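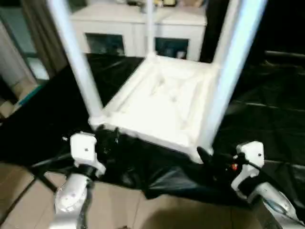

Xuân Hứa는 측구를 놓을 때 블록부터 주문하지 말고 물이 나갈 곳부터 정하라고 했다. 받아 줄 우수받이나 도랑의 바닥 높이를 모르면 블록 규격도, 터파기 깊이도 정할 수 없다는 말이었다. 이 글도 그 순서를 따른다.

# 진입로 옆 U형 콘크리트 측구 설치하기

Laruvine 단지 진입로의 Elton 구간에 기성품 U형 측구를 놓은 작업을 기준으로 정리했다. 사람이 다니고 승용차가 가끔 가장자리를 밟는 정도의 길에 맞는 방법이다. 화물차가 상시 통행하는 도로라면 하중 등급과 기초 두께를 따로 검토해야 하므로 그대로 적용하지 않는다.

## 준비물

- U형 측구 블록 (길이 60cm)
- 덮개 (블록과 같은 제조사의 같은 규격)
- 기초용 쇄석
- 바닥 콘크리트 또는 된비빔 모르타르
- 줄눈용 모르타르와 줄눈 흙손
- 규준틀용 말뚝, 실, 수준기 또는 레이저 레벨
- 고무망치, 콤팩터, 삽, 블록 집게
- 안전화, 장갑, 보안경, 방진 마스크

블록은 Hoslow 제품을 썼다. 다른 회사 제품을 쓰더라도 작업 순서는 같지만 이음부 모양이 회사마다 조금씩 다르다. 암수 이음인지 맞댐 이음인지 납품받은 날 확인해 둔다. 섞어서 시공하면 줄눈 폭이 맞지 않는다.

## 1. 방류 지점과 기울기 정하기

먼저 하류 쪽 우수받이의 유입 높이를 잰다. 측구 끝의 안쪽 바닥이 이 높이보다 낮으면 물이 고이므로 반드시 높게 잡는다. 여기서부터 상류로 거슬러 올라가며 높이를 정한다.

Elton 구간에서는 블록 한 개당 4mm씩 떨어지도록 기울기를 잡았다. 길 자체가 이미 기울어 있다면 노면 기울기를 그대로 따라가는 편이 마감이 깔끔하다. 노면이 평탄한 곳에서는 측구 바닥만 따로 기울여야 하는데, 이 경우 상류와 하류의 블록 높이가 달라져 윗면이 노면과 어긋난다. 구간이 길면 안쪽 바닥에 모르타르로 기울기를 만드는 방법을 쓴다.

높이를 정했으면 도면이 없더라도 종이에 적어 둔다. 적을 내용은 시작점과 끝점의 높이, 중간에 꺾이는 위치, 덮개를 열 수 있어야 하는 위치다.

## 2. 지하 매설물 확인

땅을 파기 전에 상수도, 가스, 통신, 전기 관로의 위치를 관할 기관과 관리사무소에 문의한다. 표시가 있는 곳 주변은 기계로 파지 않고 손으로 판다. 진입로 가장자리에는 가로등 배선이 얕게 지나는 일이 많다. 배선이 나오면 작업을 멈추고 담당자에게 연락한다.

## 3. 터파기

1. 규준틀을 세우고 실을 띄운다. 실은 측구 윗면의 길 쪽 모서리에 맞춘다.
2. 파는 폭은 블록 바깥 폭에 양쪽 작업 여유를 더한 값으로 한다. 콤팩터가 들어가지 않으면 뒤채움을 다질 수 없다.
3. 파는 깊이는 블록 높이, 바닥 모르타르 두께, 쇄석 기초 두께를 더해서 정한다.
4. 아스팔트나 콘크리트 포장에 접한 쪽은 절단기로 먼저 자르고 판다.
5. 바닥의 무른 흙과 뿌리를 걷어 내고 고르게 다진다.

너무 깊이 판 곳은 파낸 흙으로 되메우지 않고 쇄석으로 채운다. 비가 예보되어 있으면 그날 블록을 놓을 수 있는 길이만큼만 판다. 물이 찬 바닥은 퍼내는 것만으로는 부족하고, 진흙이 된 층을 긁어내야 한다.

## 4. 기초 만들기

쇄석을 깔고 다져서 두께 150mm로 마감한다. 한 번에 다 넣지 말고 나누어 깔면서 층마다 다진다. 가장자리까지 콤팩터를 충분히 돌린 뒤 높이를 다시 잰다. 이 단계에서 높이가 틀리면 모르타르 두께로 맞추게 되는데, 두꺼워진 자리는 나중에 균열이 가기 쉽다.

쇄석 위에는 된비빔 모르타르를 편다. 손으로 쥐었을 때 뭉치고 물이 흘러나오지 않는 정도면 된다. 한꺼번에 길게 펴지 않고 블록 서너 개 분량씩 편다.

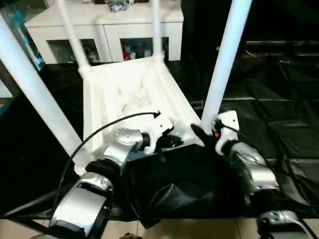 모르타르를 건너뛰고 쇄석 위에 블록을 바로 올려도 되느냐는 댓글이 달렸다. 자기 집 뒷마당은 그렇게 했는데 한 해가 지나도 멀쩡하다는 내용이었다. 보행 전용이고 바닥이 단단하면 버틸 수 있다. 차가 밟는 자리에서는 블록이 하나씩 따로 움직여 이음부가 벌어지므로 권하지 않는다.

## 5. 블록 놓기

하류 끝에서 시작해 상류로 올라간다. 첫 블록이 나머지 전체의 높이와 방향을 정하므로 시간을 들여 맞춘다.

1. 블록을 집게로 들어 모르타르 위에 내려놓는다. 혼자 들지 않는다.
2. 실에 모서리를 맞추고 고무망치로 두드려 앉힌다. 쇠망치를 쓰면 모서리가 깨진다.
3. 길이 방향 기울기와 좌우 수평을 각각 확인한다.
4. 높으면 두드려 내리고, 낮으면 블록을 들어내 모르타르를 더 편 뒤 다시 놓는다. 들린 틈에 돌 조각을 끼워 맞추지 않는다.
5. 다음 블록과의 사이에는 제조사가 정한 줄눈 폭을 둔다.
6. 몇 개를 놓을 때마다 뒤로 물러나 윗면의 선이 곧은지 본다.

곡선 구간에서는 블록을 조금씩 틀어 놓는다. 바깥쪽 줄눈이 지나치게 벌어지면 끝을 비스듬히 자른다. 절단은 물을 뿌리면서 하고, 반드시 보안경과 마스크를 쓴다. 잘린 면에 철근이 드러났다면 방청 처리를 한 다음 모르타르로 덮는다.

우수받이와 만나는 마지막 자리는 블록 길이가 딱 맞지 않는 경우가 대부분이다. 치수를 재서 잘라 넣고, 받이 벽과의 틈은 무수축 모르타르로 메운다. 블록 끝이 받이 안쪽으로 튀어나오면 낙엽이 걸린다.

## 6. 줄눈 채우기

줄눈 면의 먼지를 솔로 털고 물을 살짝 축인다. 물기가 번들거리면 잠시 기다린다. 모르타르는 바닥, 양쪽 벽 순서로 눌러 채우고 안쪽 면을 매끈하게 마감한다. 안으로 흘러나온 모르타르는 굳기 전에 긁어낸다. 굳은 덩어리가 바닥에 남으면 그 뒤로 흙이 쌓인다.

여름이나 바람이 많은 날에는 젖은 부직포로 덮어 두고 마르지 않게 관리한다. Elton 구간은 9월에 작업해서 부직포와 비닐만으로 충분했다. 기온이 영하로 내려갈 것 같으면 줄눈 작업을 미룬다.

## 7. 뒤채움과 덮개

줄눈이 굳은 다음 양쪽을 번갈아 가며 채운다. 한쪽만 먼저 채우고 다지면 블록이 반대쪽으로 밀린다. 뒤채움에는 큰 돌이나 쓰레기가 섞이지 않은 흙 또는 쇄석을 쓴다. 층마다 다지되 콤팩터를 블록 벽에 바짝 붙이지는 않는다.

포장을 잘라 낸 쪽은 원래 포장과 같은 재료로 복구한다. 노면 마감은 측구 윗면보다 아주 조금 높게 한다. 반대로 하면 물이 측구로 들어가지 못하고 길을 따라 흐른다.

덮개는 걸침턱의 모래를 쓸어 낸 뒤 올린다. 올린 덮개를 모서리마다 밟아 보고 덜컹거리면 빼서 턱을 다시 닦는다. 그래도 흔들리면 고무 패드를 댄다.

차량 통행은 줄눈을 채운 날부터 14일 동안 막았다. 현장에서 이 기간을 줄여야 한다면 쓰는 모르타르의 강도 자료를 보고 판단한다.

## 8. 통수 확인

상류 끝에서 호스로 물을 흘려보낸다. 물이 끝까지 내려가는지, 중간에 고이는 곳이 있는지 덮개를 열고 본다. 얕게 고인 자국이 남는 정도는 그대로 두어도 된다. 고인 물이 줄어들지 않는다면 그 블록은 다시 놓는다. 줄눈에서 물이 새면 해당 부위를 파내고 새로 채운다.

## 자주 생기는 문제

| 증상 | 먼저 볼 곳 | 조치 |
|---|---|---|
| 덮개가 덜컹거림 | 걸침턱의 모래, 턱 파손 | 청소, 패드 설치, 턱 보수 |
| 블록 하나만 내려앉음 | 기초 쇄석 다짐 상태 | 들어내고 기초부터 다시 시공 |
| 블록이 안쪽으로 기욺 | 뒤채움 재료와 배수 | 뒤채움을 걷어 내고 쇄석으로 교체 |
| 줄눈 모르타르가 떨어짐 | 접착면의 먼지 | 전부 긁어내고 다시 채움 |
| 노면에 물이 고임 | 포장 마감 높이 | 접속부 포장 재시공 |

떨어진 줄눈 위에 모르타르를 얇게 덧바르는 보수는 오래가지 못한다. Quan 현장에서 그렇게 보수한 이음부는 겨울을 나고 다시 벌어졌다.

## 유지 관리

낙엽이 지고 난 뒤와 장마 전에 덮개를 열어 바닥을 청소한다. 흙이 유난히 많이 쌓이는 블록이 있으면 위치를 적어 둔다. 같은 자리에 계속 쌓이면 그 아래쪽 블록이 들렸거나 기울기가 반대로 잡힌 것이므로 높이를 다시 재어 본다. 제설제를 뿌리는 길이라면 봄에 한 번 물로 씻어 내고, 벽면 표면이 벗겨진 곳은 보수 모르타르로 메운다.

최종 수정: 2018년 12월 31일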